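Keeping a Fabric Table Cover in Good Shape

Posted 3 February 2020 by Euan Rennie
Filed under: Laundry, Workroom

Table covers with a soft nap, such as felt, fleece, brushed cotton and the cheaper velvets, get treated like ordinary tablecloths and wear out early. I keep four of them going between the sewing table and the craft fairs, and the oldest has lasted nine years. Most of what follows applies to any of them. Check the care label first, and if there is no label, test a corner.

Everyday cleaning

Shake the cover outdoors before you do anything else. Then brush it with a soft clothes brush, always in one direction. Brushing back and forth leaves patches that look like stains but are only the nap lying different ways. A damp rubber glove picks up thread ends and pet hair better than a sticky roller, and it costs nothing to refill.

Crumbs should be brushed off dry. Wiping them with a wet cloth pushes them in.

Spills

Blot with a white cloth or paper towel. Do not rub. Work from the outside of the spill toward the middle and change to a clean part of the cloth often. For coffee and tea, follow with cool water and a drop of dish soap, then plain water. Candle wax should be left to harden, then lifted with the back of a butter knife. What remains will usually come out between two sheets of brown paper under a low iron.

Grease is slower. Cover it with cornstarch, leave it overnight, brush it off, and repeat if the mark is still there. I have had no luck with the spray products on grease.

Washing

Wool felt should not go in the machine at all. Polyester fleece and most acrylic felt can be washed cold, on gentle, turned so the nap faces in. Skip the fabric softener. Wash dark or strong colors alone the first time. Mine bled for two washes, and a white pillowcase did not recover.

Hang the cover over a shower rail or two parallel clotheslines so the weight is spread. One line down the middle gives you a ridge that takes days to drop out.
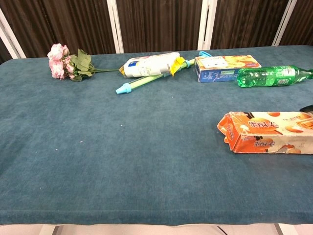 Creases come out best with steam. Put the cover on the table, hold a steamer or a steam iron an inch above the fabric, and smooth it with your free hand once the steam has moved on. Do not press down. A hot iron on synthetic nap will leave a shiny print of the soleplate, and it is permanent. If you have no steamer, hang the cover in the bathroom while someone showers and smooth it down afterward.

Getting the size right

Measure the table, then add twice the drop you want. A table 30 inches wide with an 8-inch drop on each side needs 46 inches of fabric, plus hems. Felt does not fray and can be left raw, but a hem adds a little weight and helps the edge hang straight. If the cover slides, put a piece of rubber shelf liner under it at each corner.

Cords should run behind a table leg and be held with a hook-and-loop strap. Tape leaves a residue that fabric sticks to later.

Storage

Roll it. An old wrapping paper tube is fine for small covers, and carpet stores will often give you a longer one if you ask. Roll with the nap facing out and cover the whole thing with a cotton sheet. Plastic traps damp. If you have to fold, refold along different lines every few months. I go through mine in September, before the fall fairs, and put fresh cedar blocks in with the wool one.

Fading

Sun does more damage than washing. Turn the cover end for end every month or so if the table is near a window.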